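Parri library to open repair and lending room in October

The Parri town library will open a lending room for household goods in October, giving residents a place to borrow things they need only once or twice a year.

The room takes over the former periodicals area on the ground floor, which has been used for storage since the magazine racks were removed. Anyone with a library card will be able to borrow up to 3 items at a time for 9 days. There is no fee, though late returns will be charged at the same rate as overdue DVDs.

Siwan Owen, the head librarian, said the idea came from questions at the front desk. People kept asking if the library had a carpet cleaner or a folding table, she said, and the staff kept sending them to the hardware store in Custitz, a 22-mile drive.

"We already have the checkout system and the shelves," Owen said. "It made sense to try it."

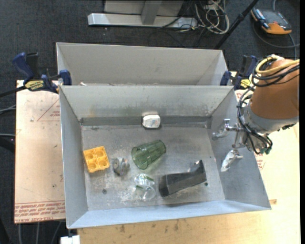 Donations for the room will be taken at the rear entrance until the end of September, from 3 p.m. to closing. The library is asking for picnic and party supplies, hand tools, card tables, cake pans and small kitchen appliances in working order. Small things count too. A green tumbler like the one lying on its side in the metal bin is welcome, and so are odd plates and serving spoons, which will be grouped into party kits. Glass with chips or cracks will be turned away, along with anything that runs on gasoline.

Elis Jenkins, a retired electrician, will test every appliance before it goes on the shelf. Items that fail will be offered back to the donor for two weeks and then recycled.

The room will also have a workbench for simple repairs — loose handles, lamp cords, bicycle tubes. Jenkins plans to be there one evening a week to start, with a second evening added in the winter if enough people come.

Mali Penry, who lives on the street behind the library, asked at last month's public meeting if the extra traffic would fill the small parking lot. Owen said large items would be picked up by appointment, and that the loading space would be kept clear in the mornings.

A list of what can be borrowed will be added to the online catalog the week before the room opens. Residents without internet access can ask for a printed copy at the front desk.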